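Informe de avance del proyecto estudiantil Mornoden, presentado a la Fundación Jarkau. Fecha de cierre: 02/02/2019.

## 1. Objeto del informe

El presente documento da cuenta de las actividades realizadas por el taller de robótica del Instituto Didumel durante el mes de enero, con cargo a la ayuda concedida para el segundo ciclo. El proyecto aborda la recogida y clasificación de residuos de mesa mediante dos brazos manipuladores teleoperados por el alumnado, con vistas a la muestra intercentros Ruggiero.

## 2. Actividades realizadas

- Se completó la formación en seguridad y manejo de los brazos. Participaron 12 estudiantes, todos ellos con la evaluación interna superada.
- Se fijó el protocolo de ensayo, que obliga a anotar el objeto, la posición de partida, el brazo empleado y el motivo de cada fallo.
- Se registraron 200 ensayos con objetos rígidos y otros 200 con objetos deformables. Los segundos presentan una tasa de fallo superior, en especial cuando el papel queda muy aplastado contra la superficie.
- Se inició el trabajo con los dos brazos a la vez sobre una misma mesa, con papel arrugado, vasos de papel y bandejas de aluminio. 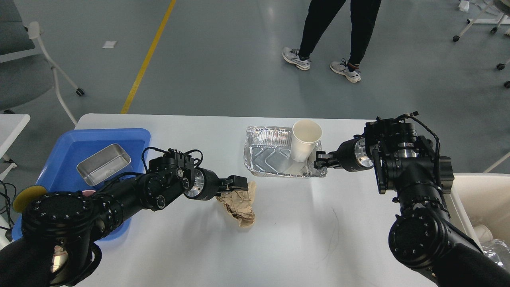
## 3. Incidencias

La calibración de una de las pinzas se desajustó en dos ocasiones y fue preciso repetir parte de las sesiones. El alumnado redactó una hoja de comprobación previa, que se aplica desde entonces al inicio de cada turno. Queda pendiente la revisión del cableado exterior de los brazos, solicitada al departamento técnico.

## 4. Ejecución económica

El gasto imputado en el periodo asciende a 2.700 euros, destinados a recambios de pinza, material fungible y horas de apoyo técnico. No se han producido desviaciones respecto de las partidas aprobadas.

## 5. Próximos pasos

Se prevé ampliar los ensayos con vasos de papel colocados dentro de bandejas, ajustar la fuerza de cierre para no deformarlos y preparar la memoria técnica exigida por la organización de Ruggiero. Se solicita a la Fundación autorización para trasladar al siguiente periodo el remanente de la partida de desplazamientos.

Coordinación del proyecto Mornoden, Instituto Didumel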